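Speaker notes: "What I saw at the Stirkance open day"
Sunday, May 17, 2026
Speaker: Darius Navickas
Slot: after the coffee break. Keep it loose, leave time for questions.

Opening

Hi everybody, thanks for coming back from the coffee. (Wait for the door to close, it always bangs.) I'm Darius, I run the home automation evenings at Lallach, and I got to go to the Stirkance open day back in December. I've been boring my friends with it ever since, so now it's your turn.

Quick show of hands: who here has seen a home robot do anything in person? In the same room as you, I mean, not a video. (Give them a second. If it's only a few hands, say "okay, good, I was the same.")

So I'd seen all the clips. You know the ones, with the music and the slow zoom on the hand. I went in thinking I'd be either blown away or really let down, and what I got was a very long afternoon of watching a machine think about a napkin. I loved it!

How the day was set up

Stirkance didn't do a stage. I want to say that early because it changed how I felt about the whole thing. There was a sign-in desk, a badge, a cup of pretty bad coffee, and then they walked you through in small groups. 168 people had signed up over the day, and the groups were small enough that you could ask things without shouting.

There were 4 stops. I'll skip the first one, which was the welcome film. The second was Amier, the folks who write the planning software. The third was the home demo, and that's the one I want to spend time on. The last was Cavalcanti, who make wrist parts and joints, and they let you hold one. (Do the hand thing here. It's heavier than you'd think, and smoother.)

If I'm running long, cut Amier down to this: they showed us a screen with the robot's to-do list on it, and the list kept rewriting itself while we watched. A man behind me said it looked like his own list on a Saturday. Big laugh. Move on.

The home demo

Okay, so this is the good part. They ran it in a living room. A real one, with family stuff in it, tile on the floor, a TV, a cabinet with a tea set on top. I'd been expecting a gray carpet and one red cube on a white table, so I was already happy just walking in. 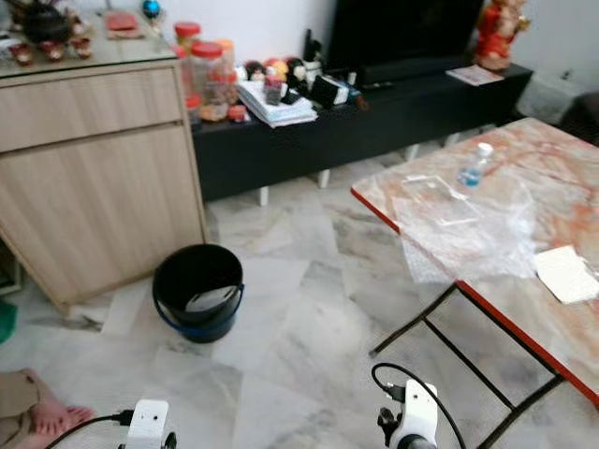

The presenter told us the team used to practice in a lab with nothing in it, and the robot got really good at labs. Then they took it to somebody's house and it fell apart in the first two minutes. Everything is shiny, everything is near something else, and people don't put things back in the same spot. So they moved the practice into rooms where people live, and they don't tidy up first. I wrote that down and underlined it. (I also wrote down "ask about cats" and then forgot to ask about cats. If anyone here knows, please tell me.)

Now, the thing I'd love you to take home is how much of the work is clear plastic. I'd never given it a thought. You and I look at a water bottle and we see a bottle. A camera looks at a water bottle and sees whatever's behind the bottle, a little bent. Same with a see-through tray, same with jars. And plastic wrap is the worst, because it's clear and it has no shape of its own, so there isn't any "correct" wrap for the software to compare it with. I asked the presenter what she'd pick if she could ban one item from every home on earth and she said "wrap" before I'd finished the question.

(Prop: I have a roll of wrap in the bag. Tear off a piece, crumple it, drop it on the lectern. Ask someone in the front row to tell me where its edges are. Don't let it go on too long.)

Next hard thing, glass and polish. Reflections. If you've got a glass top on your furniture, then as far as the camera's concerned you might own two of everything. She told us about an early session, before our visit, when it reached for the reflection of a cup and just kept going down. It stopped when it touched the glass, very gently, and then it sat there. She said the whole team felt sorry for it.

And then small things you care about. A teacup is small, it can roll, and it breaks. So the question they work on is how lightly you can hold something before you drop it. For us that's not even a decision. For them it's months. That's where Cavalcanti comes in, by the way, and if there's interest I can talk about the wrist joint afterward. I have too much to say about the wrist joint.

About speed

Somebody will ask how fast it was, so let me get there first. It was slow. It was slower than my dad clearing a table, and my dad stops to read the newspaper he's supposed to be recycling. If you need the house done before guests show up, do it yourself.

But I stopped minding after a while. You start watching it the way you watch someone learning to park. Everyone in my group went quiet, and at one point a woman next to me whispered "go on, go on" and then looked embarrassed. I'd been doing it in my head.

(Pause. Drink water.)

What I asked

I got 3 questions in, which was probably more than my share.

First, who decides what's trash? A folded napkin on a table, is that garbage or is someone coming back for it? Her answer was that they don't want the robot to decide. It should ask. Amier is working on how to make it ask without driving you nuts.

Second, what about people's feet? You're moving arms around in a room where folks walk barefoot. She took that one seriously and went through the stop rules with us, and I'll put my notes on the Lallach page so I don't get them wrong here.

Third, when can I have one? She laughed. I didn't get a date.

Going yourself

They're planning to do it again. Get the early group if you can, the presenters are fresher and there's more time at each stop. Wear shoes you can stand in. Eat first. Bring a question you really want answered, because they do answer, and if they don't know they say so.

(Hand up the sign-up sheet, start it on the left side of the room this time.)

Okay, that's me. Who wants to hear about the wrist joint?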